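Brurlow Brings Robot Arms Into Its Home Products Testing Work

Testing staff move from repeating movements to planning the tests and judging the results

MELTUSBERG, December. Brurlow, a company that tests household goods for manufacturers and retailers, announced today that robot arms have become a regular part of the work at its Meltusberg location. The arms take over a part of the handling work which until now was done completely by hand: gripping, lifting and putting down small objects such as jars, many times in the same way.

The program has the name Losov. It was prepared during the spring and summer together with the testing staff, and it now covers 6 of the company's standard handling tests. Brurlow does its testing in ordinary home kitchens and not in a laboratory hall, and the company has decided to keep this practice with the robots also.

"A jar is used in a kitchen, so we want to test it in a kitchen," the company says in its statement. "The table has scratches, the light changes during the day, there is a paper towel where you want to put something. Our customers pay us for results that are true for such a place."
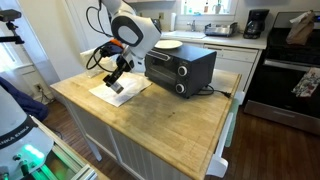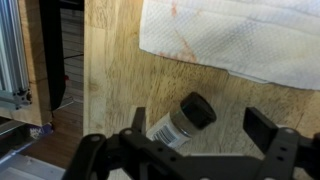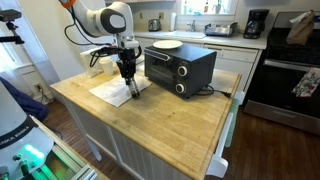
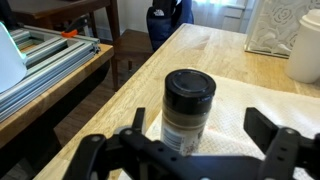
Before the Losov program, one handling test could ask a member of staff to pick up and set down the same product 300 times in a single shift. The movements are light, but they are always the same, and complaints about the wrist and the shoulder were the most frequent subject in the yearly talks with employees. Several experienced testers had asked to be moved to other duties for this reason. Brurlow says that it did not want to lose their knowledge.

In the new way of working, a tester chooses the products, decides where they are placed and in which order, and starts the run. The tester stays in the room. When the run is finished, the same person examines the product by eye and by hand, and writes the report. How a lid feels when it is opened, if a label is still pleasant to touch, if the print can be read by an older customer: these questions are still answered by people, and Brurlow has no plan to change this.

The company also speaks openly about what has become more difficult. Preparing a test takes longer than before. In the first weeks, many runs had to be stopped and started again, and the testers found that small changes in the position of an object made more trouble than they expected. Some employees did not like to wait beside a machine, and they said so. After these discussions the schedule was changed, so that the reports from the morning can be written while the afternoon run is going on.

No position was ended because of the program. All testing staff in Meltusberg received training, which was given during paid working hours and was divided into short lessons. The first lessons were about safety and about how to stop an arm. The later ones were about planning a run and about reading the recorded data. Employees who completed all lessons moved to a higher pay group, and the job title was changed from product handler to test planner.

The training was developed with Hughes, a technical training firm that also works with warehouses and packaging plants. Hughes will continue to visit the Meltusberg team each month until the next summer. The written material was made in simple language, because many of the employees, like many of the customers, do not have English as their first language.

For customers, the change means that a test can be repeated later under conditions that are closer to the first time. A manufacturer who changes the shape of a lid can ask for the same run again and compare the two reports. The prices of the standard tests stay the same for existing contracts. Orders that were placed before the start of the program will be completed by hand, unless the customer wishes otherwise.

Brurlow plans to add heavier containers and soft packaging in the coming year. Soft packaging is at the moment tested only by hand, and the company does not give a date for this step. A second kitchen will be prepared when the testers agree that the first one runs without too many interruptions.

About Brurlow

Brurlow tests household and kitchen products for daily use. The company examines more than 900 products each year and has 100 employees in testing, reporting and customer service. Its main location is in Meltusberg.

Press contact

Brurlow, Communications Office, Meltusberg. Requests for interviews and for visits are answered in the morning hours. Visits during a test run are possible for small groups after registration.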